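Jan 14, 2026

# The pads were the experiment

I spent most of last fall believing I was writing a paper about teaching a robot to pour water. I have now come around to the view that I was writing a paper about glue and fuzz, with a pouring task attached.

The plan was respectable. We would collect demonstrations with a hand-held gripper (same fingers as the ones on the arm, no arm), train a policy on them, and see whether it carried over. The group calls the project Drenmont, for reasons lost in a chat thread. Gumaro Zepeda and I recorded 838 demonstrations over several weeks. After I threw out the ones with dropped tracking, 591 were left, and I trained on those and felt pretty good about life.

Then I sorted the evaluation runs by the age of the finger pads, mostly to have something to put in an appendix.

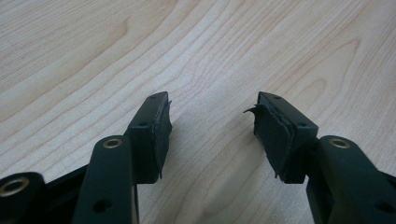 *Open gripper over the table. Both pads have seen better days.*

The policy did worse on worn pads. Fine, you'd expect that. The odd part was how. It rarely dropped anything. It hesitated. It would come in toward the handle, stop short, back off an inch, come in again, like somebody trying to parallel park with an audience. My first theory was friction, and I lost a week to it. I swapped in fresh pads, roughed them up with sandpaper until they were good and slick, and the hesitation mostly failed to show up. Slick pads slipped, which is what slick pads are for.

So I went back to what the policy gets as input, and that's the wrist view and not much else. The fingers sit in every single image it has ever seen. They are the most reliable thing in its little world. If a strip of lining peels up and leans into the space between the fingertips, then as far as the network can tell there's something in its hand.
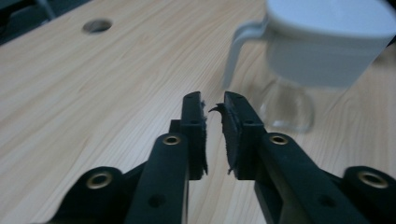

I tested this in the dumbest way I could think of. I took 8 recorded approaches, painted a dark curl onto one fingertip in every image, and asked the policy what it wanted to do next. In most of them it slowed down well before the handle. I then painted the curl out of clips where it was real, and the predicted motion got bolder. That's a small test with my own brushwork in it, and I wouldn't hang a theorem on it. I would hang a blog post on it.

The fix is almost insulting. During training we now paste random pad damage onto the fingertips: flaps, frayed edges, a missing corner. I cut the scraps out of our own footage and ended up with 3,910 of them, which took longer than the model did. With the scraps mixed in, the hesitation on worn pads mostly went away, and fresh pads did no worse than before. Masking the fingers out completely was the obvious alternative and I tried that too. It made the final inch of the grasp worse, I assume because the policy uses the fingertips to judge how close it is. I'd like to know that for sure. I don't.

There is also the option of replacing the pads more often. I've been told this by several people, all of them in a helpful tone.

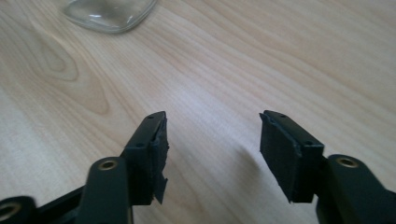 Concetta De Luca wrote back on the draft that she doesn't buy the whole story. Her point is that worn pads and late sessions go together in our data, so the people holding the gripper had also changed by then: more practice, more boredom, different habits near the handle. If the demonstrations themselves got more hesitant as the lining wore down, the policy could have learned to tie the two together, and my painted curls would set off exactly the same behavior.

I don't have a good answer to that. The painted clips show the policy reacts to the flap, and they say nothing on where it picked that up. What I'd need is a batch recorded with old pads and new pads shuffled within a session, by one person who doesn't know what I'm looking for. Gumaro knows what I'm looking for. He has asked whether that gets him out of recording them.

It does, so I'm hunting for a replacement, and I have a target of getting the batch finished by March. The code for the scrap pasting will go up once I've removed the comments I wrote during friction week.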